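Dusting Carved and Mirrored Furniture: What to Do by Hand, What a Machine Can Take

Household tips, Rirville edition
By Rūta Kivi

Carved furniture collects dust in the undercuts, where a flat cloth does not reach. Mirrors show every streak. A dressing table combines both problems, and for that reason it is a fair test of whether a household machine is ready to dust.

The short answer for now is no for the carving and partly for the flat surfaces. A gripper with two fingers can hold a cloth and drag it along a tabletop. Pressure is the difficulty. Too little leaves the dust in place, and too much will chip paint on a raised petal or push a light table against the wall. A person corrects for this by feel, several times in one stroke. Machines that learn from recorded hand movements do better than machines that follow a fixed path, but the recordings have to include the awkward corners as well as the easy middle of the top.

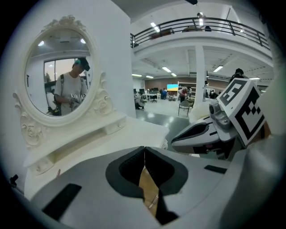
Mirrors are a separate difficulty. A depth sensor pointed at glass often reads the reflected room as real space behind it, so the arm may try to reach through the surface. Taping a strip of paper along the lower edge of the glass gives the sensor something solid to measure. Remove the tape the same day. Old adhesive is harder to clean than dust.

For work by hand, this order gives the fewest repeat passes:

Clear the tabletop and take out any small drawer.
Start at the crest with a dry, soft paintbrush. Work down both sides of the mirror frame.
Brush along the carving, then across it, to lift dust from the folds.
Vacuum the loose dust with a brush nozzle on low suction.
Wipe the glass with a damp microfiber cloth. Spray the cloth, never the glass. Liquid that runs behind the edge can damage the silvering.
Finish with the tabletop and the drawer front.

For painted white finishes, mix 3 drops of dish soap into 200 ml of lukewarm water. Wring the cloth until it no longer drips. Test on the back of a leg first.

If you do own a machine with an arm, give it the tabletop only, with nothing on it, and stay within reach of the stop button. Set the lowest speed. Check the cloth after each pass, as a gripper will carry on wiping with a cloth that has slipped out.

Reader Baranauskienė asked whether a robot vacuum can at least do the floor under a dressing table. It can if the clearance is at least 13 cm and no cords hang down. Curved legs trap some models, so watch the first run.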